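Norkeo Dress Form, Adjustable: Owner's Guide
Section 4. Setting the form to your measurements

Read this section before you turn any of the dials. The leaflet in the box says the form can be "matched to your body in minutes". It can't, at least not the first time. Allow an evening, and ask somebody else to hold the tape.

This section was revised in January after tests with the Dukthorpe evening sewing group. Where the group's results differ from the printed leaflet, follow the text below.

Before you begin

You will need a cloth tape measure, a pencil, the record card from the back of this guide, and the underwear you mean to wear under the finished garment. Underwear matters more than most makers let on. A different bra can move the bust line far enough to spoil a fitted bodice.

Don't rely on the measurements printed on a shop pattern, and don't rely on your dress size. Sizes vary so much between labels that the number is close to useless here.

Setting the bust, waist and hips

1. Stand the form on a level floor and tighten the collar on the pole. If the form leans, stop and go back to Section 3.

2. Turn all the dials anticlockwise until they stop. Don't force them past the stop.

3. Measure your bust, waist and hips over your underwear and write the figures on the card. Measure again. If the two sets disagree, measure a third time and use the two that match.

4. Turn the front bust dial and the back bust dial by equal amounts. Opening only the front gives the right total on the tape and the wrong shape on the body.

5. Check with the tape after each turn. The numbers on the dials are a guide at best. On the Dukthorpe forms they read low at the waist and high at the hip, and we have no reason to think yours will be better.

6. Set the waist, then the hips, then check the bust again. Setting the hips pulls the lower panels and can shift everything above.

7. Adjust the back length last. Measure from the bone at the base of the neck to the waist.

CAUTION: Don't open the bust beyond 48 inches. The dial will turn further, but the panels lose their grip on the frame and may spring out.

NOTE: The form is the same on both sides. You probably aren't. If one shoulder sits lower than the other, pad the form on the higher side.

Padding

The dials alter size and do very little for shape. For a rounded stomach, a full upper back or a low bust, use wadding under a snug cover. Our tester Jolien De Smet prefers thin layers pinned one at a time, each smaller than the last, so that the edges don't show through a light fabric. Ready-made pad sets are sold for this purpose. The Bolline set comes with 90 pins and a cover, and you may find that an old vest and some quilt wadding do the same job for less.

Pin into the foam at a slant. Pins pushed straight in work loose when you drape heavy cloth.

Steaming on the form

Many guides tell you to steam a garment on the form to "set" the drape. Be wary of this. Steam will drop the creases out of a wool skirt, but it won't mend a poor cut, and damp foam takes a long time to dry. Put a cotton cover between the garment and the form, keep the steam head moving, and leave the form uncovered overnight afterwards.

CAUTION: Never use steam near the dials. The glue behind them softens.

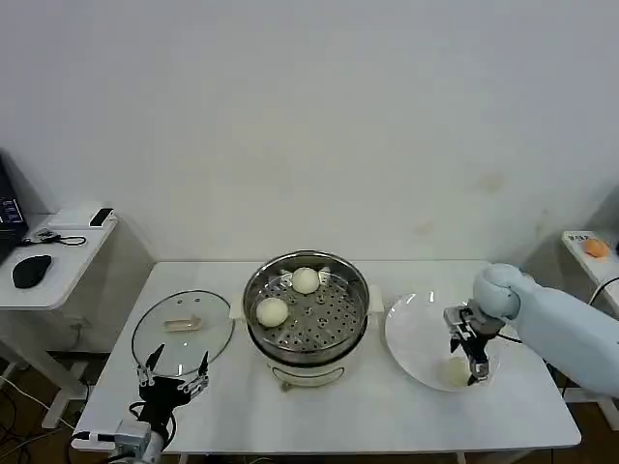

Two buns on the tray of a steamer pot.

Raising the form to hem height

1. Put on the shoes you will wear with the garment.

2. Measure from your waist to the floor.

3. Loosen the collar, raise the form until its waist is at the same height, and tighten the collar again.

4. Clip the hem marker to the pole and check it against a ruler. The clip on early forms slips down under its own weight — wrap the pole with tape if yours does.

The pole extends to 196 cm. There is no good use for it at that height, and the form will tip.

Checking your work

Try a garment that already fits you well. If it hangs on the form as it hangs on you, the settings are good enough to sew from. If it doesn't, trust the garment over the dials and adjust until the two agree. Expect to repeat this check when your weight changes, and after any move or fall.

Write the final dial positions on the record card, with the month. Replacement cards are sold in packs of 50, or you can copy the one in the back.

For loose panels and stuck dials, go to Section 5.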